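Taking a group to the Gilo open day – what's worth seeing at the robot tables?

Nazma Kodikara
Asked in July – 759 views

I have 14 kids from our after-school club going to the Gilo open day and I need to plan the morning. The flyer just says "robot arm demonstration" and "talk with the team". Is the arm thing worth standing in line for or should we head to the talk first? Some of mine are nine and get bored fast. Also is it loud? One girl wears ear defenders and I'd like to warn her mom.

Mahfuz Khan
41 helpful

Went last time with my two. Do the arm first, talk second. Go at 10 if you can, by lunch you can't get near it.

It's a regular room with a big rounded wooden table, desks and screens behind. Don't expect a factory. The job is picking small stuff up and putting it in a gray box, over and over. Sounds dull, my kids would not leave. Ask them to show you what the camera on the arm sees, it's all bent like a fishbowl. They let people save a picture.

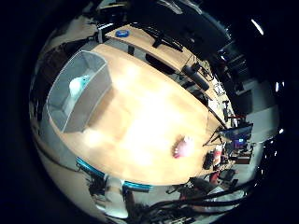

The table and the gray box, arm's eye view

Noise was nothing – a hum, some beeps. The talk is louder becuase of the microphone. Ear defenders for that maybe.

Other stuff
– coats on the hooks downstairs, no bags in the room
– there's tape on the floor, kids stay behind it
– ask for Afroza Pathirana, she's great with younger ones and lets them choose the next object

The Hudon stand next door had free pencils, went in ten minutes flat.

Second picture my son saved, one of the fingers is in this one. Long white see-through thing with a rounded tip, right up by a black block. He drew it for a week after. 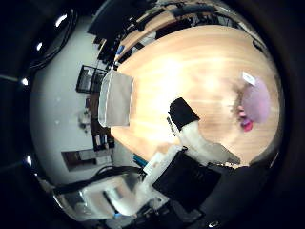 Mizanur Bandara
12 helpful

Agree w/ Mahfuz mostly but I'd skip the talk for nine year olds. Forty minutes, lots of slides. Guy said the arm had done 3000 practice picks and that was the only part mine remembered.

What worked for us was giving each kid one thing to watch for. Does it go for the soft things the same way as the hard ones. Where does it slow down. What does it do when it misses. It does miss! They cheered every time, the staff didn't mind.

Parking is bad, use the Haque lot and walk. Bring water, the cafe closes early.

Nimal Wijesinghe
2 helpful

is this the same as the Gumach one? that one was canceled I think. check before you book a bus

3 comments
Share (26)

Related
Gilo open day – is there step-free access?
Best age for a robotics workshop
Gumach summer tour, anyone got tickets?
Bus rental for a small group, who do you use?
Simple robot arm kits for a school club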